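Westum Opens Sorting Bench Sessions at Bandasham Hall
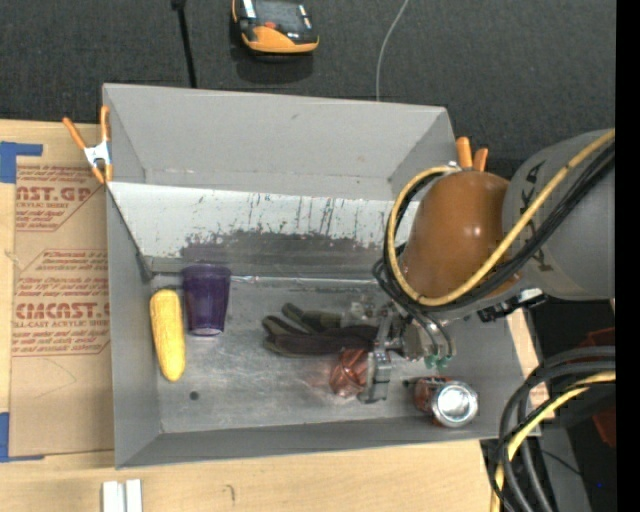 A gray bin with an ear of corn and a purple cup at its left side.

WESTUM – Residents who want to learn what goes in which cart can now practice with their hands. Stisturum, the household waste education group, will begin its Sorting Bench sessions at Bandasham Hall in August. The sessions are free and open to anyone who lives in Westum.

Each session lasts one evening and starts at 7 p.m. on Wednesday. People work in pairs at a bin of mixed household items and sort them into food scraps, recycling and trash. A staff member then goes through the results with each pair and answers questions.

The bins hold the kind of thing that ends up at the bottom of a kitchen trash can or in a garage corner. Corn and plastic cups are among the items used. Stisturum changes the mix between sessions so that people who come back get something different to work on.

"Most people do fine with newspapers and soup cans," said Laiba Paracha, program manager at Stisturum. "They slow down when they get to a plastic cup with color in it, or something shiny that could be foil or could be film. We wanted them to be able to pick it up and turn it over before they decide."

The sessions follow a change in local collection rules. Westum households received a food scraps cart this spring, and Stisturum's phone line has been busy with questions from residents since then. Many callers asked about corn cobs and husks, which are accepted in the food scraps cart. Worn-out work gloves are another common question. They go in the trash, whatever they are made of.

Plastic cups depend on the number molded into the base. The local program takes some types and not others, and a printed chart will be available at the hall in English and Spanish. The chart was also mailed to 2,000 homes in the Yazdani neighborhood, where the new carts were delivered first.

Catalina Mansilla, who will lead the evening sessions, ran three trial evenings at the hall before the program was approved. She said the trials led to a few changes, including longer breaks and deeper bins.

"On the first night we had everything laid out flat on the tables, and it was too easy," Mansilla said. "At home it's all in a pile. So now it's in a pile here too. People dig around more, and they talk to each other more – I think that part helps."

Gloves and aprons are provided. Participants should wear closed shoes and clothes they do not mind getting dirty. Children are welcome with an adult and will have a lower table of their own. Food items used in the sessions go to the hall's compost heap.

Sign-up is at the front desk of Bandasham Hall or by phone during office hours. Groups of seven or more, such as school classes and tenant associations, can ask for a separate session in the daytime. Stisturum asks for two weeks' notice for group bookings.

About Stisturum
Stisturum teaches residents of Westum how to sort, reduce and reuse household waste. It runs classes, a phone line and school visits throughout the year.

Media contact
Laiba Paracha, Program Manager, Stisturum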